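Notes for the evening slot - "Six weeks with a hired gripper cell"
Running order: why we looked, what you get, the bin job, money, grumbles, questions. Clicker is in the lectern drawer. Water!

Hello everyone, thanks for staying on when the pies are next door. I'm going to talk about the Drodell hire kit, which we took on trial in May, and I'll try to be fair to it. We paid the normal rate, nobody at Drodell has seen these notes, and Gillespie Innes from their support desk is sitting near the back, so if I get something wrong he can shout.

(Wait for Gillespie to wave. He will hate this.)

Quick bit of background. We're a packing and returns outfit in Skelthorpe. Stock comes back to us in plastic bins, we sort it, we send it out again in plastic bins. Most of our day is moving bins from one flat surface to another flat surface, and most of our sore backs come from the same thing. So when MacKinnon, who lease us our racking, said they'd had a good time with a hire kit, I rang up the next morning.

What you get for your money: an arm, a two-finger gripper, a wrist camera, a second camera that stays put at the side, a stand, and the Medon software that ties it all together. You also get a setup visit and a phone number that a person answers. You don't get a table. I'd missed that on the order form, so please read the order form.

NEXT SLIDE - the bin job

We began with the job we thought would be easy. Pick up an empty bin by one end, move it along the table, put it down square. I told Lachlan Matheson we'd have it going by lunch, and he wrote that on the whiteboard with the time next to it, and it stayed up there for the whole trial.

The trouble with see-through bins is that they're see-through. A cardboard box has nice plain faces, the camera finds the edges, everyone's happy. A clear bin shows you whatever is behind it as well, so the software has to decide which lines belong to the bin and which belong to the rest of the building.
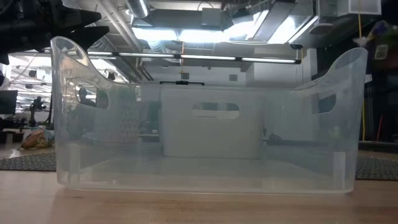
Medon let us mark the handle holes by hand, once per type of bin, and from then on it looked for the holes first and worked out the rest from there. That was the biggest single improvement we had in the six weeks and it took me a cup of tea's worth of time. If you hire one of these, do that on your first morning. I did it in week two like a fool.

Figures, because I know you'll ask. We logged 1,281 tries at the bin move over the whole trial. In the first stretch, before we'd marked the handles, we had 739 of those, and I'm not going to pretend they were pretty. Plenty of dropped bins, plenty of bins put down skew, and one long afternoon where it would only approach from the left. After the marking it settled, and by the last week we had a run of 100 without anyone having to step in. I'd set that as my target at the start so I was chuffed to bits, and I may have rung a bell.

(Don't do the bell story unless there's time.)

Speed. It's slower than a person. Lachlan can shift a stack of bins while the arm is still thinking about the first one, and if speed is all you need then you can go and have your pie now. What we liked was that it kept going at the same pace at four in the afternoon as it had at nine in the morning, which I certainly don't.

NEXT SLIDE - the gripper

The fingers that come as standard are chunky. They're good on thick rims and handles and hopeless on anything flat, like a sheet of paper or a padded bag lying on its side. Drodell will send a thinner pair if you ask. Changing them over is four screws and then a short calibration, and you do need to do the calibration, I skipped it once and the arm pressed the bin into the table quite firmly. No harm done, but it makes a noise you remember.

The wrist camera is the part I was most doubtful about. It sees close things well, and it sees whatever the fingers aren't blocking, and when the arm swings it sees the whole rest of the room too. People, shelves, cables, reflections, the lot. You learn to look at that view a lot when something goes wrong, as it's usually the quickest way to find out what the arm thought it was doing.

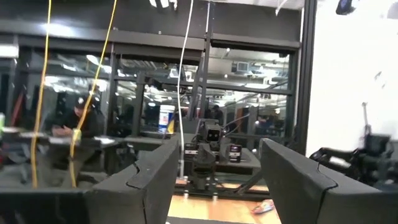
Can you keep working near it while it's running?
We do, at our own tables and outside the arm's reach, and anyone stepping inside that reach pauses it first. Drodell go through this with you on the setup visit and won't leave until you've marked out the area together.

NEXT SLIDE - money and grumbles

The hire is monthly, with a minimum of two, and they rounded ours down to the six weeks when I asked nicely. Ask nicely. Delivery was extra and so was the second finger set. I've put our full costs on the handout, there are 10 copies by the door and I'll email it to anyone who misses out.

Grumbles, then. The manual is written for someone cleverer than me. The handle marking tool is three menus deep and called something daft. Software updates arrive when they feel like it, and one landed in the middle of a shift - Gillespie, I'm looking at you. And the stand is heavy, so decide where it's going before the van leaves.

Would I hire it again? I've already put us down for the autumn, with the thin fingers this time, and I want to try it on bins that have something in them. Full bins sag and swing about a bit, so I expect I'll be back to ringing the support number.

Right, questions. Lachlan has the roaming mic. If it's about racking, ask MacKinnon's lot, they're by the window.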